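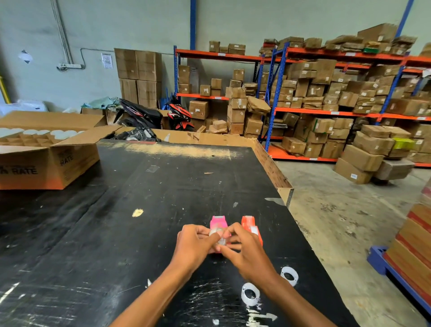 **Trurnham, 4th April.** The parcel drive in Trurnham starts packing again this week, and the organizers are asking for more tape. Last July the group sent out 100 boxes and ran short before the final load was sealed.

Ilse Cuypers, who runs the packing table, said rolls of clear tape and handheld dispensers are both welcome. Small rolls are fine. Used dispensers will be taken if the cutting edge is still sharp.

Donations can be left at the Rivas shop until 4 p.m. Flattened cardboard is also needed for lining the tables. Empty tape cores should go in the paper bin.

Friederike Brandes is taking names for the packing shifts, which run for some four hours each. There are nine places left.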